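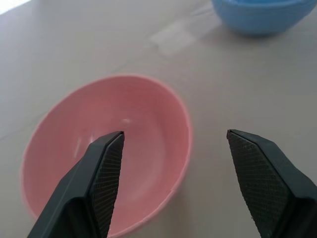 Plastic mixing bowls pick up grease more readily than glass or steel, and the film left behind is the usual reason egg whites fail to whip. Any bowl with fine rings moulded around its inner wall, like the pink one, holds that film in the rings, so wipe along them in a circle with a soft cloth. Scouring pads cut new scratches and make the fault worse.

Removing a greasy film
Put a spoonful of bicarbonate of soda in the bowl with enough warm water to make a thin paste. Spread it over the inside, leave it for 11 minutes, then rinse. Run a dry finger up the wall. If it drags, the surface is clean; if it slides, repeat. Washing-up liquid alone will shift butter but tends to leave traces of nut oil.

Tomato and turmeric stains
Wash first in cold water. Hot water drives the colour deeper. Stand the bowl on a sunny windowsill for an afternoon and turn it once. Turmeric fades quickly in sunlight, tomato slowly, and beetroot seldom needs treating at all.

Smells
Onion and garlic: fill with 300 ml of water and 3 teaspoons of white vinegar, swirl, and leave overnight. Do not add bleach to the same water. Declan Nepia of Feltthorpe wrote in to recommend dry oatmeal, which worked on garlic in our test but did little for fish.

Storage
Nest bowls only when fully dry, with a sheet of kitchen paper between each pair - trapped damp causes the musty smell often blamed on the plastic. Keep stacks to 5 bowls or fewer, as the lowest can jam. To free a jammed pair, put cold water in the inner bowl and stand the outer one in warm water, then twist gently.

Next month: chopping boards, and how to flatten one that has warped.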